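# Starting a Friday chess night, what am I forgetting?

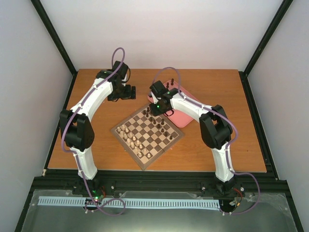

*Folding board, light pieces set up along one side*

**marwa_lahlou**
Hi all! I'm finally doing it, a casual chess night at Plorketti (the coffee place by the old post office), starting in May. They'll give us the back tables from 6:30 on Fridays. I've got a budget of 236 bucks and I want to spend it mostly on boards. Folding or roll-up? And do I need clocks?

**rookie_dad**
Roll-up vinyl, easy. Folding boards get that ridge in the middle and after a year they never sit flat. Ours rock every time somebody leans on the table.

**pinned_again**
Disagree! I've had the same folding one since college and it's fine. Roll-ups curl at the corners and slide around unless you've got something heavy to put on them. For a cafe I'd go folding — people like a real board with their coffee.

**marwa_lahlou**
Ok so that's one vote each, very helpful lol

**Lamrani**
Skip clocks for the first month. We bought 2 for our library group and they scared off the beginners. The regulars who want blitz will bring their own anyway.

**rookie_dad**
> they scared off the beginners

Ehh. Without clocks you get one guy thinking for forty minutes while everybody waits for his board. I'd have at least one out.

**clorkon**
Buy spare pawns. Seriously, whatever you think you need, buy more. Also print flyers, but not a ton. I did 500 for ours and I'm still using the backs for grocery lists.

**pinned_again**
^ the pawns thing is so true. They end up in coat pockets.

**marwa_lahlou**
Haha ok, spare pawns are on the list. I think I'll get three folding boards and one roll-up and see which one people grab. No clocks till June, sorry rookie_dad!

**rookie_dad**
I'll bring mine then. Which door do we use after six, front or side?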